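Workshop notebook, Paper Conservation, Umham
Entry for April, opened 8:40 a.m.
Kept by Engelbert Lüthi

Subject: Wheat starch paste, second series, for the hinge repairs on the Prillevstead parish maps.

The first series was closed last month with the paste judged too stiff for the thinner sheets. The present entry records the changes made to the cooking procedure and the condition of the test strips after pressing. Colleagues at Tadthorpe have asked for a copy, and the wording below may be forwarded to them without further editing.

Preparation. Starch was soaked overnight in deionized water and the standing water poured off before cooking. The mixture was cooked in the double boiler and stirred without pause until it turned from white to translucent. Cooking was continued for a further 12 minutes after that point. In the first series it was stopped as soon as the color changed, and I now consider this the main cause of the uneven texture we recorded. The cooked paste was covered and left to cool to room temperature before straining.

Straining was done through the horsehair strainer, twice. The nylon one has a split along the rim and has been withdrawn from use. A replacement has been requested through the general office. 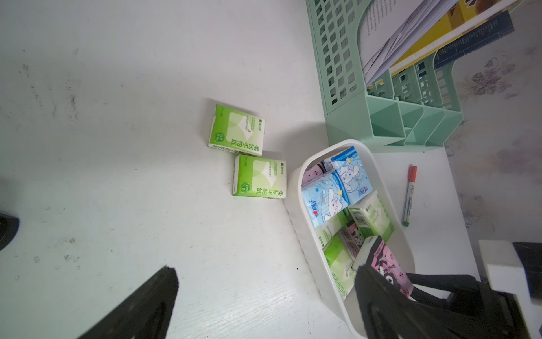 The strained paste was divided into three jars and thinned to the consistencies agreed on for this series: heavy cream, whole milk and skim milk. These terms remain in use because the whole bench understands them. They are not satisfactory for a written record, and the Sorrentino workshop has asked us more than once to state proportions by weight. Proportions for this batch are entered in the back of the book under the batch letter.

Application. Test strips were cut from the medium kozo paper, 10 mm wide, with the grain running lengthwise. Edges were water-torn, except for the control strips, which were cut with a knife. Each strip was pasted on the light table, laid down on a sample of blank rag paper, and placed between polyester web and blotter under glass and weights. Blotters were changed after 14 minutes and again at midday.

Observations at 2 p.m.:

Heavy cream. Good hold. Slight cockling at both ends of the strip, visible in raking light. The sheet does not roll easily at the join. Not recommended for the maps.

Whole milk. Good hold, no cockling. The torn edge blends well into the support and cannot be felt with the fingertip. Two strips lifted at one corner when flexed, which I put down to my own brushing and not to the paste.

Skim milk. Weak hold on all strips. The support took up too much water and a faint tide line has formed on one sample. To be kept for lining tissue only.
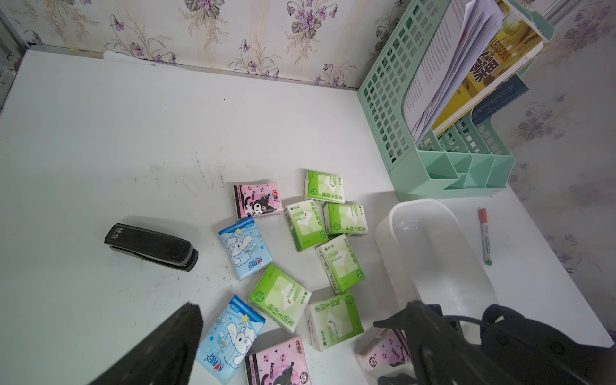 The knife-cut controls show a hard step at the edge in every case, as expected. They will be retained in the sample folder for teaching purposes.

Condition of the maps. Sheets 2 and 10 were brought out for comparison and returned to the flat file before the midday break. Sheet 2 has an old repair in animal glue along the lower fold, brown and brittle, which must be reduced before any new hinge is attached. The red boundary line on Sheet 10 bled slightly in the spot test with water. It did not bleed with the ethanol and water mixture. No paste thinner than whole milk is to be used near that line until the test has been repeated.

Humidity in the workshop was higher in the morning than I would like. The dehumidifier tank had not been emptied. Please check it on arrival and initial the card on the door.

Storage. The remaining paste is in the small refrigerator, lower shelf, covered with a thin layer of water. Discard at the first sign of odor or pink spotting. It must not be frozen.

To do:
Repeat the whole milk strips with a second person brushing.
Test the lower fold of Sheet 2 with a methylcellulose poultice.
Reply to Sorrentino on proportions by weight.
Order blotter, heavy grade, full sheets.

Entry closed 4:50 p.m. Strips left under weights overnight.
E. L.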